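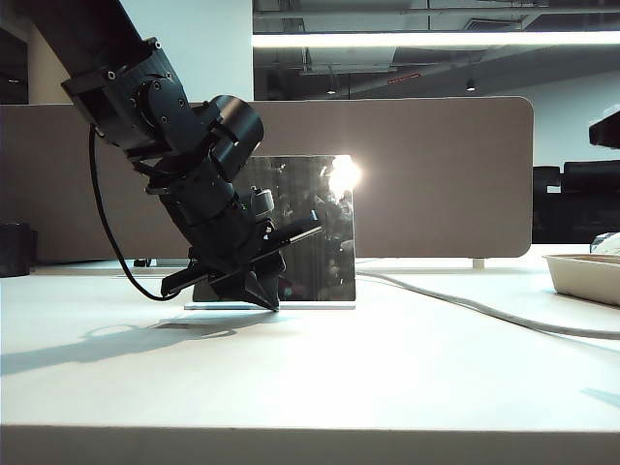
Notes > Workroom > Desks

May 18, 2019
Posted by Liam Phelan

The fabric desk partition has now been in place since November, so I have enough use out of it to write down what works and what doesn't.

Background first. The tabletop is white and the walls of the workroom are white, and for anything involving small parts this is tiring. Light comes back at you from every direction. I wanted a plain, dull surface at the back of the table, in a color that would not fight with whatever was in front of it. Tan-brown fabric does this well. I looked at gray and decided against it, as half of what I put on a table is gray or black already.

I bought the panel used from Geraghty, an office clearance place, for 89 including delivery. A new one of the same width from Jestik was 2393 with the full desk system, and they would not sell the panel separately. Mine has a rounded upper corner and stands on short pale legs. It arrived with a shallow dent near one end, which steamed out in two passes.

Stability is acceptable. If you lean something on the fabric it will move, so don't. Anything upright on the table needs its own base.

The mirror is a separate matter. It is a rectangular panel and stands upright on a thin white base in front of the partition. Ayten Ersoy suggested a mirror when I complained about having to turn everything around to check the back of it. She was right about the convenience. The problem is glare. With a lamp on, you get a hard white spot near one of the upper corners, bright enough to wipe out everything next to it in the reflection. The rest of the glass shows the room behind you, mostly dark and not much use.

Things I tried:

Moving the lamp to the left. The spot moved too, toward the middle, where it was worse.

Tilting the mirror with a folded card under the front of the base. Good for the glare, bad for the base, which then rocked.

A diffuser sheet over the lamp (Skasitz, cut down to 68 mm wide). The spot got larger and softer. I can work with this, and it is what I use when the job takes up to an hour or so.

Cleaning: lint roller for the fabric, dry microfiber for the glass. Spray cleaner runs down into the joint with the base and stays there.

Next on the list is the mirror base. I have a strip of Drallevel edging left over and may try it as a wider foot – it needs to stay thin enough that a part can sit close to the glass.

Contact: Liam Phelan | © 2019 | Back to top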